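4. Recording your first set of examples

By now you should have both grippers paired and the head camera talking to the recorder. If you haven't, go back to section 3, because nothing in this part will work without it. I wrote most of these notes while setting up our second table at Clarnton, so they follow the order I do things in. Henrik Voß does it in a different order and gets perfectly good data, so don't worry if you drift a bit.

Before you start

Sleeves first. Plain dark ones are best, pulled down to the wrist. Take off watches and bracelets, and tie back anything that dangles. Draw the side curtains as well – sunlight creeping over the table in the afternoon spoiled a whole batch of mine last September.

Then the cables. Each gripper cable should run back past your wrist and down towards you, with enough slack that you can reach the far side of the board without feeling a tug.

Caution: keep your fingertips behind the jaws whenever the power is on. They don't close very hard, but they do close quickly.

Setting up and recording

1. Lay the white board across the table and push it down at the corners so it doesn't rock. Wipe it if it's smeary.

2. Open Havau on the recording computer, choose New Task and type a short name. Use the same name every time you come back to the task. I once had "hangers", "Hangers" and "hanger_task" all on the go and Nattawut Phetsri had to merge them by hand (sorry, Nattawut!).

3. Hold each gripper from underneath, with your fingers wrapped round the body. Open and close both jaws 3 times. The two bars on the screen should go all the way up and all the way down. If one sticks halfway, do the jaw calibration in section 3 again.

4. Put your objects out, then press the foot pedal. You'll hear one beep. Wait for it to finish before you move, or the start of the recording gets trimmed.

5. Do the task at the speed you'd use if you were slightly bored. Keep your eyes on whatever your hands are doing, as the camera goes where your head goes. With hangers and a basket I work with one gripper at each, and take hold near the middle or just under the hook, where there's something solid to grab.
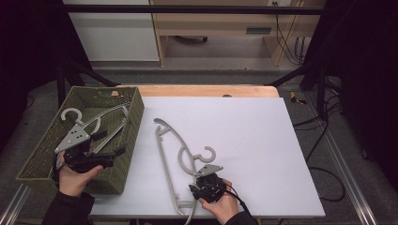
6. When you've finished, bring both grippers back to the near edge of the board, open the jaws and press the pedal again. Two beeps means it's saved.

7. Mark the take as Keep or Bin straight away. A fumble that you put right is a Keep. A take where you stopped to scratch your nose is a Bin.

8. Move everything before the next take. Turn the basket, swap sides, lay a hanger the other way round. It feels fussy, but a set where every take starts the same teaches the model very little.

Note: I stop after 20 takes and have a stretch. My wrists get lazy after that and it shows in the grip traces.

How many do you need?

More than you'd like! Our first hanger model was trained on 83 takes and was hopeless with anything lying at an angle. The current one had 1494, shared between me, Nattawut and Barış Soylu, and it copes far better. Start with a small set, train on it overnight and see where it struggles, then record more of those layouts. Uploading is covered in section 5.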